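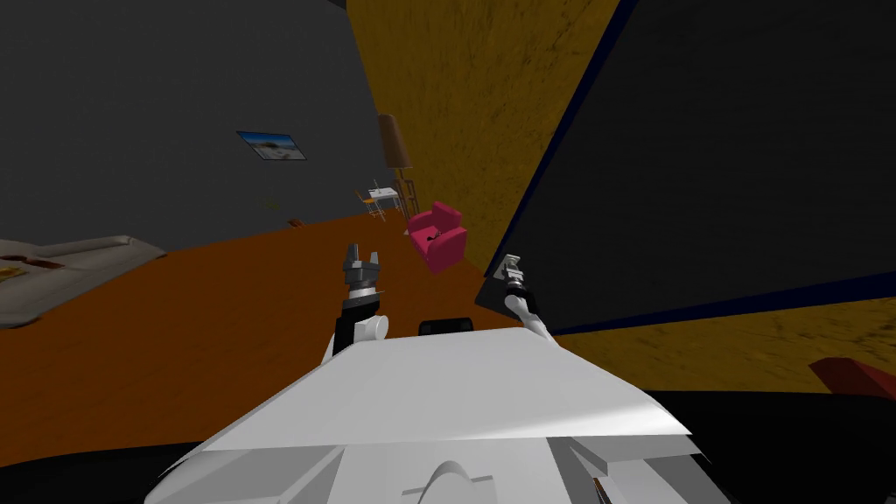 Can a person with no training in programming learn something useful at a robot open day? I think so, if you stay for the full demonstration and ask about the parts you did not follow.

I was at the open day at Kedau on Friday, 25 January 2019. I promised some people here to write it down, so this will be a long thread. English is not my first language, please be patient with me.

First the practical things. Registration was at the side entrance, not the main one. The sign was small and I walked past it two times. You get a sticker with a group number. Mine was 3. The groups were of 15 people, and our group was full.

The program had two parts. Part one was in the simulator, on a big screen. Part two was in the workshop, with the real arms. I had expected part two to be the better one. I changed my mind before lunch.

In the simulator you look from the robot's own side. Its white body is at the bottom, the two arms go out in front of it, and behind them is a living room with a pink armchair, a floor lamp, and a small white table with an orange chair. The floor is orange-brown wood. One wall is the yellow of mustard.

The view was tilted, so the whole floor went downhill. A man beside me put his head to the side to look at it, and after a minute I was doing the same. My neck noticed it in the evening.

The guide called the simulated apartment Brumis. I first understood that this was the name of the robot, and I asked a question about "his arms." She was very polite. Brumis is the apartment. The software that moves the robot through it is Nuver.

My question was why they build furniture in a computer when they have real furniture in the next building. Her answer: in the simulator they can start the same task again from exactly the same position, as many times as they like. In the workshop somebody must put everything back by hand.

They had a counter in the corridor with the number of simulated runs since the start of the month. When we passed, it was at 1,366. I asked what counts as one run. It is one attempt at one task, also when the attempt fails. I was glad they count the failed ones.

Another visitor asked if a robot that is good in the simulator is also good in a real home. The guide said "less good, at first," and then she explained for a long time about friction and light. I wrote down half of it. The part I understood: a real floor is never as even as a floor in a computer.

I also learned the word "gripper." In my language we say simply "hand," but a gripper with two fingers is closer to kitchen tongs. You have to plan from which side you come to an object. With my own hand I never think about this.

Lunch was soup and bread, included in the price. The coffee was not included. I mention it for those who go next time, bring coins.

Part two was in the Myklebust hall, a short walk across the yard. It was cold and the path had ice, so wear proper shoes. Inside we stood behind a yellow line. The arms moved much more slowly than I had imagined. For safety, they said, when there are visitors.

We saw one task, to pick up a plastic cup and put it on a shelf. It needed 29 seconds. A boy in front said that he can do it faster, and his mother told him to be quiet, but the engineer let him try with his own cup. He was faster, yes.

What I would change: the microphone in the hall was too weak for the people at the back, and there was no printed sheet with the technical words. For a visitor who is translating in the head all the time, a sheet like this would help very much.

What I would keep: the questions were taken during the demonstration and we did not have to save them for the end. By the end I always forget mine.

They plan one more open day in February. The places are free of charge for students, and the others pay the same as we did. If you go, try to get a morning group, the afternoon groups had less time in the simulator room.

Somebody already asked me if I will go again. I think yes, and this time I will find the side entrance.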